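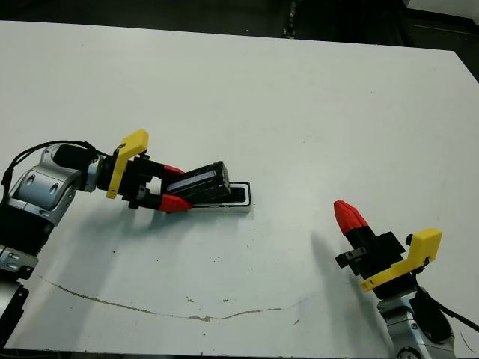 White tabletop, two arms, red fingertips

Home > Help desk > Tickets > Closed
Filed under: Printing & Scanning

Ticket: Second-floor printer adds a blank page to everything
Raised by: Haruna Honda
Site: Ilberg office

Original report
Every job sent to the Trumico on the second floor comes out with an extra blank sheet at the end. A one-page letter is two pages. The Gallagher tender, 18 pages, is 19. I have been putting the blanks back in the tray, so in theory we are using the same sheet of paper over and over, but I'd like it looked at.

Support, 09:40
Please switch the printer off and on.

Haruna, 09:52
Done. It printed a start-up page, followed by a blank one.

Support, 10:15
Could you print from a different program? Some documents have a stray empty paragraph at the bottom.

Haruna, 10:31
Notepad, the word "hello", no empty paragraphs. Two sheets. Same from the laptop in accounts, who would also like it known that they are paying for the paper.

Support, 11:20
Looked at the queue on the print server. Separator page is off. Driver is version 7, which is the current one. Reinstalled it anyway. No change.

Haruna, 11:34
Photocopying does it too, with the network cable out. I don't think it's the driver.

Support, 14:05
Fair point. On the printer's own panel, go to Setup, Paper, Job End. What does it say?

Haruna, 14:12
"Eject sheet: Yes". Changed to No. Printed hello. One sheet.

Support, 14:20
That setting went on with the April firmware. Have turned it off on the Ludatum floor as well, where they had got through 100 blanks and hadn't mentioned it.

Status: Closed
Follow-up: order of 1,000 sheets for Ilberg to be cancelled if it hasn't already left.

Contact the help desk | Back to top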